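Hi, I'm Birsen Sarıgül, and I run Clallik, a small upholstery and slipcover school above a row of shops. If you've ever looked at a sagging armchair and thought "I could probably fix that", you're who I had in mind when I started it.

## How it began

I learned the trade in a workshop called Wuyts, where I spent four years pulling out old staples (so many staples!) before anyone let me near a good piece of fabric. I loved it. When the workshop closed I bought two of its sewing machines and started teaching evenings in my own living room, and then my neighbors began asking for a real class.

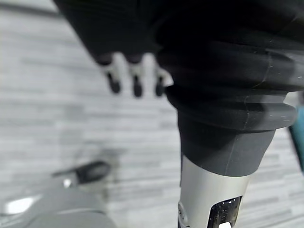 The beginners' course is called Batell and it runs for 25 hours, spread out however suits the group. We start with hand stitches and go slowly, and I will happily show you the same slip stitch until you're sick of me. Beginners tend to hold everything far too tightly, and my advice is to let the fingers hang down side by side, like the three black and pale gray ones here, and loosen up before you pick up the needle. Then we move on to piping, zippers and box cushions – box cushions are where people fall in love with it or go home cranky.

## What comes next

Bronow is the longer course, 144 hours, for people who want to take on a whole piece from webbing to top cover. I keep it to four students at a time so I can get around to everybody. Bring your own project if you have one, but send me the measurements first, please, as our stairs have a nasty turn in them.
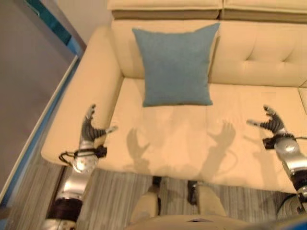 I get asked about color more than anything else, and I'm a bit bossy on the subject. Pale covers scare people off because of kids and dogs and red wine, and I say go for it anyway and make them washable. A cream sofa with one square blue-gray pillow propped against the back is plenty for me. Button tufting like that is taught near the end of Bronow, and yes, you'll redo your first row of diamonds. I still redo mine sometimes.

The next Bronow group starts in March. Come by and have a coffee, poke through the fabric shelves and ask me anything you like – I do go on a bit once you get me started on horsehair.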